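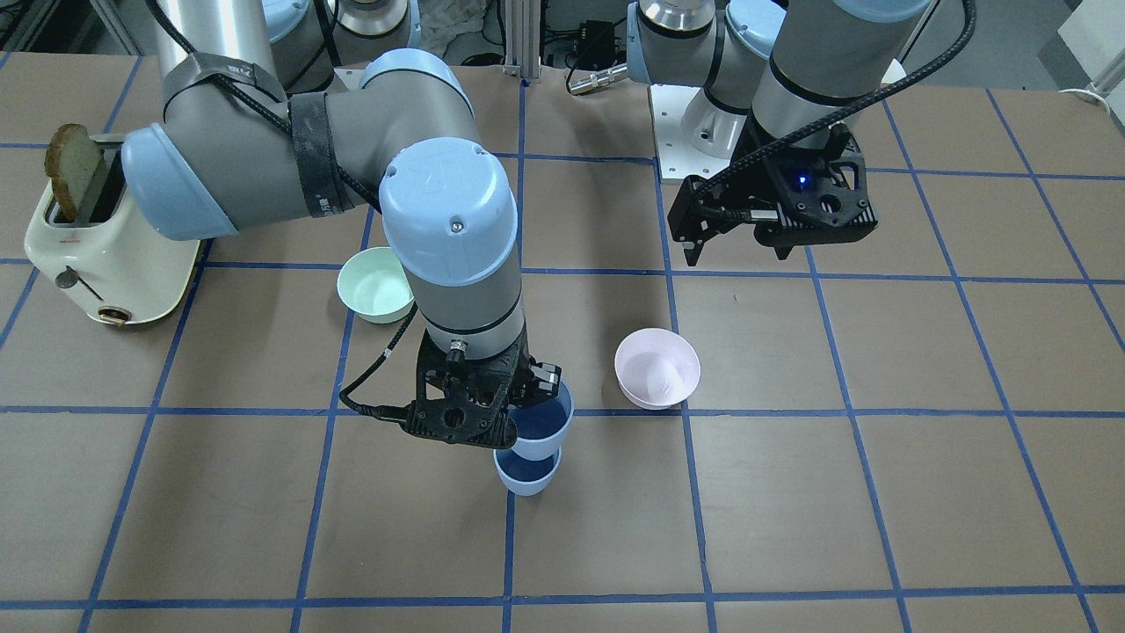 Department of Household and Consumer Studies, Flestdale College

Figure 1. Toaster, bowls and cups on a table surface with tan-brown squares and dark blue lines.

Reading time: 4 min

3. Breakfast objects and the order of the morning

3.1 What we mean by a breakfast object

In the previous section we described how the households were recruited. In the present section we discuss the things that people use for the first meal of the day, and how these things are shared between persons who live together but do not eat at the same time. By breakfast object we mean any item which the participants themselves named in the diary when they wrote about breakfast. Most of them are very ordinary, such as a toaster, a bowl or a cup (Figure 1). We did not give the participants a list in advance. Kettani has argued in his earlier work on the Kamel apartments that a list makes people remember objects they did not use, and our pilot gave us the same impression.

The diaries were kept in June by 78 households in the Plosora district. Together they contain 1204 entries. An entry is one breakfast of one person, also when this breakfast was only a cup of coffee taken while standing. Entries written after 4 p.m. were kept in the material but marked, as the memory of the morning is then weaker. We return to this problem in Section 5.

3.2 Shared and personal objects

The participants made a clear difference between objects that belong to the kitchen and objects that belong to a person. The toaster was almost always spoken of as belonging to the kitchen, even in households where one person had bought it and could still tell the price. The cup was the opposite case. Many participants wrote "my cup" in the first days of the diary without any explanation, and they were annoyed when it was used by another. One participant wrote: "I can drink from the other one, it is the same size. But then the morning starts wrong."

Bowls were more difficult to place. In households with children the bowls were often personal, and the children chose them by color. In households with only adults a bowl was taken from the top of the pile and nothing was written about it, except when there was no clean one. We therefore coded bowls twice, first by the word used in the diary and then by the use that followed from the rest of the entry. The two codings were made by El-Sayed and Kettani separately, and they agreed in 84 percent of the entries that mention a bowl. The remaining entries were discussed until one code was chosen. Most of these concerned bowls that were borrowed between a parent and a child.

3.3 Who comes first

The order in which people enter the kitchen has more influence on the objects than we expected. The first person takes the objects out, and the later persons find them on the table. Several participants in the second or third place did not mention the toaster at all, although they wrote that they ate toast. When we asked them in the interview, they said that it "was already there." For the first person, on the other hand, the toaster was a small task: it had to be brought from a shelf, placed near the socket and, in some homes, emptied of crumbs before anybody could complain.

We call this the work of setting out. It is short, but it is repeated each morning, and it is seldom noticed by those who profit from it. In most diaries the same person did it during the whole period - also when this person was not the one who cooked in the evening. The work of putting away was less regular. In some homes it was left until lunch, and in others the objects remained on the table for the whole day, so that the question of who sets out did not arise again.

3.4 Limits of the diary

A diary shows what a person finds worth writing. Objects that cause trouble are probably mentioned more often than objects that do not, and a good toaster may be quite invisible in our material. The interviews correct this only in part. We also had few participants who work at night, and for them the word breakfast was itself unclear - two of them used it for the meal before sleep. Their entries are treated separately in Section 4.

Filed under: Home life, Food habits, Vido Working Papers

Contact the department | © Vido Working Papers | Back to top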